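September, late, kettle on

I've been going through the box of old magazines from the Jurkunside library sale again, which means nothing useful got done today. I only meant to look at one! But I've fallen down the hole of what people used to think the future would be like, and I can't seem to climb out of it.

Today's favorite was a long piece explaining that home computers would stay a hobby for people who liked soldering. The writer was so sure of himself. He had a chart and everything. He said no ordinary family would ever find a use for one apart from keeping recipes, and that they'd get tired of typing in the recipes. (He had a point about the recipes, to be fair. Mine are still on the backs of envelopes.)
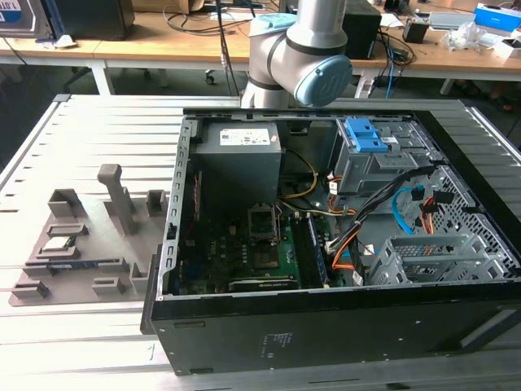 The ones I copied out

I've started a notebook for the best ones, because otherwise I remember them wrong and then tell people a better version. Six so far. The portable phone one is in there, the one about mail order being finished by the end of the decade, and a lovely sour paragraph from a business newsletter called Clastix, which said in its very first issue that electronic mail was "a toy for the office show-off" and would be gone once the show-offs got bored.

The newsletter itself was gone after two years. I looked it up at lunch. It had 734 subscribers at its best, which they printed proudly on the back page, and then one month they stopped printing the number, and a bit later there was no back page because there was no newsletter.

Then there's Dollex. I had never heard of Dollex before this box and now I think about it more than I should. It was going to be a machine that sat in your hallway and printed your newspaper overnight, so you'd come down in your slippers and there it would be. The advertisement promised up to 1543 homes in the first year. Such a particular number! I'd love to know how they got to it. I picture somebody adding up streets. I couldn't find a word about it in any later magazine, good or bad, so I suppose it never got as far as anybody's hallway.

And I have to say, I would have bought one. That's what bothers me a little when I'm laughing at these. I read the Dollex ad and my first thought was, oh, that sounds nice.

I rang my sister in the afternoon to read her the best bits and she let me get through three of them before she said anything.
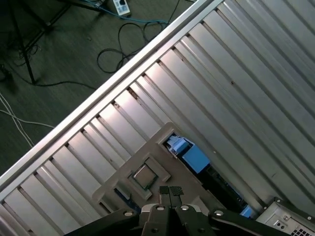 My sister said it wasn't fair to laugh at people for guessing, and that the ones I should be cross with were the editors, who knew a loud prediction sold copies and never had to print how it came out. She said she'd like to see a magazine go back every ten years and mark its own homework. I said who would buy that, and she said she would, and I said that made one.

Then she reminded me that I told her, in our mother's kitchen, that nobody would ever pay for television when you could get it free. I have no memory of this. She remembers what I was wearing.

So that's gone in the notebook too, on a page of its own at the back, and I've left some room under it.

I ought to be sensible about the box. There are 752 pages in the bound volume at the bottom and I've only read as far as the letters in the first part, which are the best bit anyway. Jankauskaitė is the name stamped inside the cover, just that — a bookshop, I think, or possibly a binder. I'd like to find out. The stamp is purple and very neat.

Kettle went cold while I was writing this. Will boil it again and have one more look at the letters page, there was a man on it who was furious about pocket calculators and I didn't get to the end of him.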